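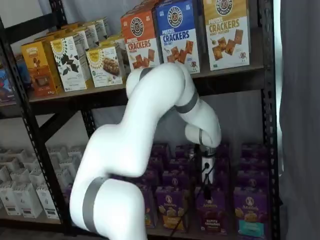 Keeping boxed snacks and crackers fresh

Opened crackers go soft because they take in moisture from the air. Squeeze the air out of the inner bag, fold it down twice and clip it. Clothespins work as well as bag clips.

Keep boxes off the shelf over the stove or dishwasher. Put the oldest box in front and write the date you opened it on the top flap with a marker.

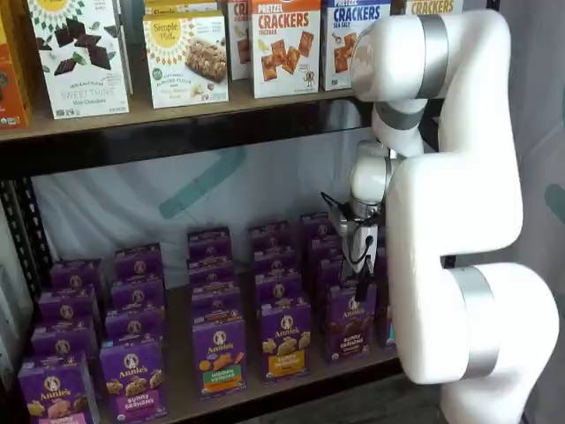
Soft-baked bars are the opposite of crackers and dry out once the wrapper is open. Don't store the two in the same tin or the crackers will soften.

To crisp stale crackers, spread them on a baking sheet in one layer and heat at 200 degrees for 18 minutes. Let them cool all the way before they go back in the bag. Skip this for anything with chocolate on it.

Updated 11/01/2021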